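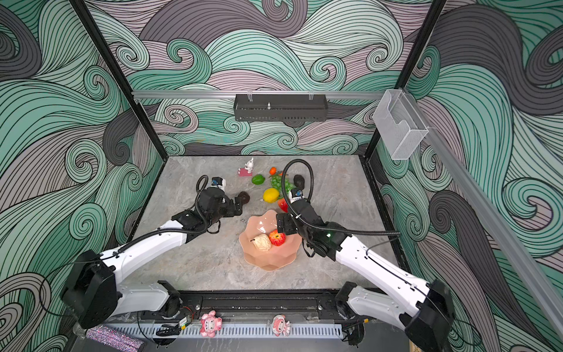
Gesten Two-Finger Gripper, Wrist Camera Version

I've had the Gesten on my bench since February, and I've gone back and forth between it and the Trestton fingers more times than I'd like to admit. I sell both, so I have no horse in this race! My test is fruit. Fruit is slippery, it bruises, and every piece has a different shape (try gripping a lemon and a bunch of grapes on the same settings and you'll see what I mean).

What I like: the fingers close slowly at the end of their travel, and you can set that last bit of squeeze from the Inivgate controller without opening a config file. The Trestton is faster, and for boxes and blocks I'd still pick it. On soft stuff I kept having to back it off.

The wrist camera is the part I'd pay extra for. You get both fingertips and whatever is between them in one view, so lining up on something narrow at one end is so much easier than squinting at an overhead feed. With a pear I like to come in with the stem pointing away from the wrist and close on the sides.

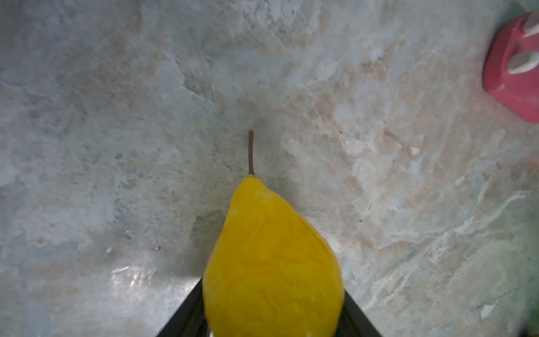
What you get

Gripper body, one pair of fingers, camera and bracket, 6 mounting screws, and the cable.
Order code 2944. Spare finger pads come in packs of 6.
Fits the Amegashie wrist plate as is. For other arms, email me first, I may have an adapter in the drawer.
I swap the pads every 3000 cycles, sooner if they start to look shiny.

Questions go to Tetteh Addo, mornings are best.

Contact | © Tetteh Addo | Back to top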